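Bresgate Repair Evenings
Session 4 handout: Cords, plugs and what goes where

Welcome back! Last week was screws and cases. This week we get to my favourite subject, the humble power cord. I know how that sounds, but bear with me – by nine o'clock you will be reading the ends of cables on trains and in waiting rooms.

Bring to the session: one detachable mains cord from home, any age, any state. Leave it unplugged and coiled in your bag. Please don't bring extension reels, we have nowhere to put them.

1. Two ends, two jobs

A detachable cord has a plug that meets the wall and a connector that meets the appliance. The wall end changes from country to country. The appliance end mostly doesn't, and that is a lovely bit of agreement between people who rarely agree. A monitor bought in Lisbon can be used in Leeds with a change of cord, provided its rating plate covers the local voltage.

The appliance end belongs to a family described in the standard IEC 60320. The ones you will meet most:

C13 – the chunky three-hole one on desktop computers and monitors
C15 – like the C13 but with a notch, for things that run hotter, such as some kettles
C5 – the cloverleaf, common on laptop supplies
C7 – the figure of eight, two holes and no earth

Write these four on the inside cover of your notebook. We will come back to them on Monday.

2. The wall end

At home we use the three-pin plug with a fuse inside. Take the fuse seriously: it protects the cord, so it has to suit the cord. A thin flex with a 13 amp fuse is a poor match and you will find plenty of them in the practice box.

Across much of Europe you will find the Schuko plug instead. It has two round pins, and the earth is made through metal clips at the sides. There is no fuse in it. It also goes in either way up, so live and neutral can swap places, and appliances sold for it have to be safe both ways. Isn't that neat?

Plugs come straight or angled. An angled one sends the cord off along the wall, which is handy behind a cabinet or a desk pushed right back.

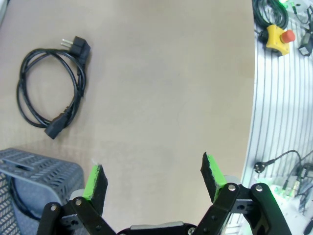
Montserrat Aguirre, who taught this course before me, had a rule for Schuko cords in a British workshop: fit a proper fused converter plug, the kind that closes round the whole plug and screws shut. Travel adaptors are for travel. Many of them don't carry the earth through at all.

3. Checking a cord

Work from one end to the other with the cord unplugged at both. Feel along the sheath for nicks, flat spots and stiff patches. Look hard at the last few centimetres by each end, where most of the bending goes on. Brown marks near a pin mean heat, and that cord goes in the scrap bin.

Then coil it loosely, in the curve it wants to take. Never wrap it tightly round your hand and elbow – I will be watching!

For next time: find 3 different appliance ends at home and sketch each one from the front. Practice box cord number 42 is still out on loan, so if it's in your bag, please bring it back.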